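Posted in: Home > Rooms and Floors

The long room is nearly done. I said in February that I would write up the floor and the sofa once I had lived with both for a while, so these are my notes, mostly for the two people who asked.

The floor first. It is wood plank in a warm brown, and it carries straight on from the front part, through the wide opening and into the back. I was told by the man at Berkmont that I should put a strip across the opening to mark where one room ends and the other begins. I left it out. The walls and ceiling are white on both sides, and I wanted the boards to do the joining up. The bill for the floor came to 1,142, which included taking away the old carpet and one extra pack of boards that is still in the cupboard under the stairs.

Sweeping takes longer than it did. On carpet you don't see the dust. Now I go over it in the morning and again before supper, and things still gather along the bottom of the right-hand wall, where everyone seems to put down whatever they are holding.

The sofa is the red one from Hoxha. It was 300 second-hand and I paid 100 on top to have it brought up, as it would not fit in the lift. I tried it under the window for a fortnight and then put it against the back wall, where it has stayed. From the front you look right down the length of the place and there it is at the end.

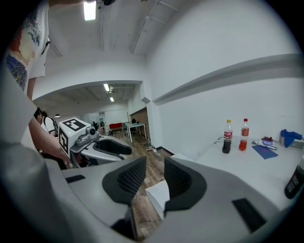
Vasilis Krasniqi wrote to say that red was a mistake with so much white, and that I would be sick of it by the summer. He would have gone for grey, or a dark green, and spent the difference on a decent rug. He also thinks the brick ought to be painted over so that the wall reads as one piece.

I have thought about the brick. It was under plaster when I moved in, and it took most of a week to get the section clean. The rest of the plaster is sound, so I stopped there. Paint would be easy to put on and very hard to get off again, so it stays bare for now. On the rug he may be right. Sound does carry with a hard floor and not much in the way of cloth.

The white table with the thin legs stays near the sofa. I looked at a bigger one in Bredau, 202 including delivery, and decided against it. A thick table would block the way past, and this one can be lifted by one person when we need the space.

Lighting is the part I am least happy with. The ceiling light at the front is bright enough to read a seed packet by, but the strips further back give a flat sort of light in the evening. The small pendant over on the left is better, and I mostly use that one after supper. Amancay Echeverría has offered me a pair of wall lamps by Ballon that she took out of her hall. I need to check the fixings before I say yes.

The pipes across the front ceiling are staying too. I had a price for boxing them in and it would have lost me a good bit of height. They are thin and white and I have stopped noticing them.

Still to do: the skirting by the opening, a hook for the broom, and a second coat on the cupboard door.

We use cookies to remember your preferences and to see which posts are read. By continuing to browse you accept this. Manage settings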